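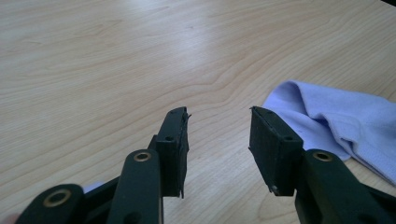 I bought the table secondhand in May, after almost a year of eating at the kitchen counter. It came from a family in Adthorpe who were moving to a smaller place, and it cost more than I wanted to spend. What sold me was the top. The wood is pale, with wavy grain running in long bands, and there are a few tighter swirls that I still find myself tracing with a finger when I'm on the phone. The seller called it maple. I have never had that confirmed, and it could be a veneer over something else, so I have treated it as a veneer the whole time I've owned it. That mostly means no sanding.

I've had several questions about how I look after it, so I'm putting it all in one post.

For everyday cleaning I use a cotton cloth wrung out in warm water, then a dry one right after. If there's grease, I add a drop of dish soap and wipe again with plain water. I used to spray it with the same cleaner I use on the counters, and after a couple of months it left a dull patch near my chair. I stopped using the spray and the patch slowly got less noticeable.

White rings come up a lot. I've had 3. Two went away with a dry cloth over the mark and a warm iron, no steam, held down for a few seconds at a time. The last one is still there under the fruit bowl. I tried the iron, then mayonnaise overnight, which my aunt swears by, and then I gave up.

I wax it twice a year. My neighbor Fenna Smits gave me the end of a tin of Jansen paste wax, and it has lasted far longer than I expected. I put on a thin coat with an old T-shirt, wait 13 minutes (my kitchen timer was set to that once and I never changed it), and buff along the grain. The first time I used too much and the table was sticky for days. Plates left marks in it. I had to take the extra off with more rubbing than I'd like to do again.

Placemats are the other thing. I have felt ones from Ferka, gray, machine washable. They shrink a little in the dryer, so hang them up. I don't bother with a tablecloth except when my brother's kids come over with markers.

The legs are a separate problem. One of them loosens every few weeks and I tighten it with the hex key I keep in the silverware drawer. I think the threads in the bracket are worn. I've ordered a replacement bracket and will post again once it's on.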